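About Flukard Archive

Flukard Archive is an independent reference library for fighting games. It documents characters, story modes, move lists and version changes across the genre, from early arcade cabinets to current home releases. The archive is maintained by Workum Interactive Reference, a small publishing company with an editorial staff of seven.

The archive currently holds 3523 entries. Of these, 765 are full character histories, which follow a fighter through every game in which he or she appears, including guest appearances in other series. The remaining entries cover stages, endings, items, rule sets and regional differences between releases.

Our History

Flukard Archive began as a set of printed move lists sold by mail to arcade players. The lists were later gathered into a single binder, and the binder became the first version of this site. Workum acquired the site, its name and its paper holdings, and has published it without interruption since that time.

In its early years the archive covered only games that had been released in arcades. Home titles were added after readers pointed out that many characters had received their endings, and in several cases their real names, only in the home versions. The original arcade entries were then reviewed and rewritten to the same standard.

What We Publish

Character histories are written from the games themselves. Where a comic, film or novel gives a different account of a character's family or training, that account is placed in a separate section and labeled with its source. Story events that a later game has replaced are kept on the page and marked as earlier continuity.

Move lists are recorded by version. An entry for a character who was changed in an update will show both forms, and the version number appears at the top of each table. We do not publish tier rankings. Opinion pieces on balance, design and story appear in the Mekier Review, our quarterly journal, under the names of their authors.

Editorial Standards

Each new entry is read by 3 editors before it is published. The first confirms the facts against the game, the second reviews the writing, and the third checks names and spellings against the original language release. Entries are reopened when a sequel or major update is issued.

Corrections from readers are welcome and are answered in writing. A correction should state the game, the version and the point in the story or match at which the detail can be confirmed. Changes to a published entry are listed in the revision notes at the foot of the page.

The Conceição Collection

The archive also has charge of the Conceição Collection, which consists of arcade flyers, instruction cards, manuals and strategy magazines. Most of the material is in Portuguese, English or Japanese. Items may be viewed by appointment, and scanned pages can be requested for research or classroom use. The reading room is closed in October for the yearly inventory.

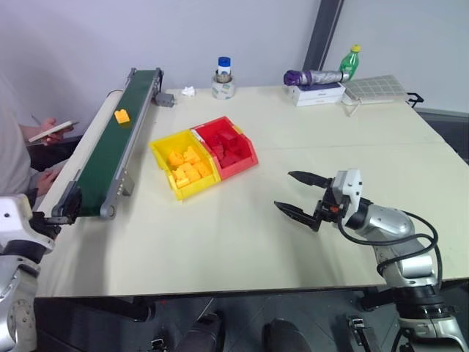 Working With Us

Flukard Archive accepts proposals from freelance writers and translators throughout the year. Applicants should submit one sample entry on a character of their choice, together with a list of the games they own or can access. Paid assignments are made on the basis of the sample.

Permissions and Contact

Short passages may be quoted with credit to Flukard Archive. Requests to reprint a full entry or a scanned item should be sent to the permissions desk through the contact form, with a description of the intended use. Game titles and characters remain the property of their respective owners.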